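Buying the second pair – notes for the September budget session

Slide 1. Hello and who I am

Thank Leilani for the intro. Mention that Joana Guerreiro did the spreadsheet and will take the awkward questions at the end. Ask how many people in the room have a purchase request open right now. Wait for the hands, then ask how many have a line in it for spare parts. (Last time I tried this at Jerkwood, very few hands stayed up!)

Say up front: I love this stuff. I would buy every arm in every catalog if they let me. So this talk is me arguing with myself a little.

Slide 2. What we thought we were buying

When we started planning the tabletop work, the request had the arm at the top in big letters and everything else squeezed into one row called "accessories." Unai Olmedo wrote that row. He has forgiven me for putting it on a slide.

Pause on the word. Accessories turned out to cover fingertips, pads, cables, brackets, stands, a table that doesn't rock, screens to watch the recordings on, and the hours to put it all together. Those are the things we touch every single day.

Slide 3. Lead times

Tell the Irudon story, short version. We ordered in two parts, the main hardware first and the small parts later, and the small parts held us up. Main crate sat in the hallway at Flarnham with its lid on. Great crate, very solid, we ate lunch on it.

Point to make: order the boring things on day one. Ask vendors for the lead time on the cheapest item in the quote as well as the dearest.

Slide 4. The 425 and the 200

Bring up Joana's sheet. Our planning figures for one station are 425 dollars a quarter for wear parts and 200 for cables and fasteners. Both are our own numbers, from our own way of working, so please don't copy them straight into your form. Copy the rows and fill in your own amounts.

Antonina Kravchuk asked a great question when she saw this: why quarterly? Because our finance people at Lyons close quarterly, and a yearly lump looked so big that it kept getting trimmed. Same money, smaller bites, much friendlier meetings.

If there's time, do the bit about the drawer of mystery screws. Skip if we started late.

Slide 5. Hand-held first

Spend a while here, it's my favorite part. We put money into hand-held grippers before we put any more into arms. You hold the thing, you do the task yourself, you record it, and you learn so much about the job before you commit to a big order! Which reach you need, how much table, where the clutter goes. Demetrius Ferreira was the one who pushed for it, and he was right to.

Plan for 2 grippers per station from the beginning. We planned for one and had to go back and ask again, and asking again is never as much fun.

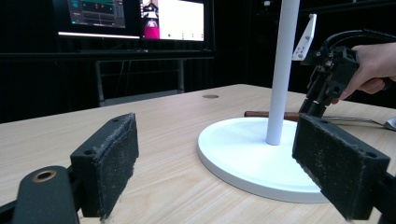
Wear parts deserve their own row in the budget, with a name next to it and a reorder point. Pads come first on my list. Let people look at the dark foam on the two fingers in front, all that dust and fiber on it, and the frayed surface on the right one – then ask what they have set aside for replacing theirs. Cables are next, so point to the black one looping off the top of the other gripper. Take a question or two before moving on.

Slide 6. What I'd put on your form

Read these out slowly, people like to write them down.
Grippers, with spares.
Pads and fingertips, by the quarter.
Cables, fasteners, brackets.
Furniture and monitors, even if you think you can borrow them.
Setup hours, with somebody's real name on them.
Objects to practice on. They cost very little and still need a budget line.

Slide 7. Questions

Joana up front with me. If it's quiet, ask Antonina to talk about leasing, she has strong views and tells them well. Sheet goes out to everyone by 5 p.m. Leave the blank version on screen while people pack up.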